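3.2 What ends up on the table

I should say first that I never meant to write a whole section on table clutter. Rasha Nimri and I were after something simpler, namely how people share out a small worktop between food, crockery and cleaning things, and whether the tray at the side helps or just becomes one more place to lose a sponge. The table itself kept pulling us back, though, so it gets its own few paragraphs (sorry, Rasha). Our layouts mix toy food with kitchen bits, as in Figure 4.

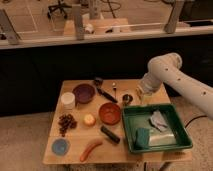

Figure 4. A mixed layout: bowls, toy food and utensils on the table, with a cloth and a sponge in the green tray.

We sorted every layout in the Brukier set by hand, 546 of them, over a rather long January. My own rule was easy -- anything you wipe with belongs together, anything you eat from belongs together, and the rest is up for argument. The cloth and the sponge gave us very little trouble. Bowls were another matter! I wanted them grouped, Rasha wanted them left where a cook could reach them, and we disagreed on 47 layouts before we settled on a wording we could both live with.

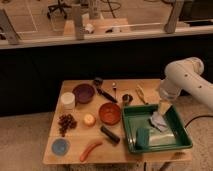 The wording we chose was "within easy reach of where it would be used", and I still think it's a bit woolly. It does let a bowl sit next to fruit without being marked as out of place, and that suited me. Rami Fakhoury, who re-sorted 200 layouts without seeing our notes, read it much as we did, apart from 8 where he was stricter about utensils near food. 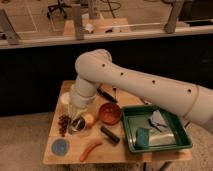
Figure 5. Food and crockery side by side: grapes, a yellow-orange fruit and a reddish-orange bowl next to the green tray.

Fruit beside a bowl counts as tidy under our wording, even when the two aren't lined up. I'd have been fussier at the start. We come back to the utensils in Section 3.3, where Rami's stricter reading gets a fair hearing.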